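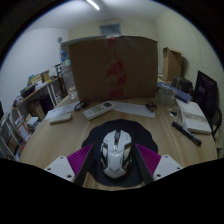 A mouse on its pad, with boxes still on the desk.

Gernari Desk Swap: your questions answered
Last updated August 2018

What is the Desk Swap?
It's our way of helping folks pass along the home office things they've stopped using, and pick up something they will. You list an item, somebody nearby asks for it, and the two of you work out a trade. We started in May with keyboards and lamps, and we've been delighted to see chairs, monitors and even a filing cabinet or two come through since!

How many things can I list at once?
Up to eight. If you're clearing out a whole office (lucky you, it feels wonderful when it's done), write to us first and we'll raise your limit for a month.

What do the points mean?
Every item gets a point value when you list it, so a fancy chair doesn't have to go for a pencil cup. You can save up as many as 3000 points. After that, new ones won't be added until you spend a few.

Do I have to ship my item?
Only if you both want to. Plenty of members would sooner meet at the Galo Street counter, where you can leave a package under your swap number. If you do ship, choose Carrier or Dretix at checkout and print the label at home. Please use a sturdy box with some padding, and take any old labels off it.

My label says error 141. What now?
Oh, that one is a nuisance, and we're sorry. It means the zip code and the town don't match. Fix the address on your profile page and print the label again. You won't be charged twice.

Can I change my mind?
Sure, right up until the other person accepts. After that, please send them a kind note and ask.

Where do I write?
Gernari Desk Swap, P.O. Box 1577, or use the contact form. We read everything, though it can take us a few days.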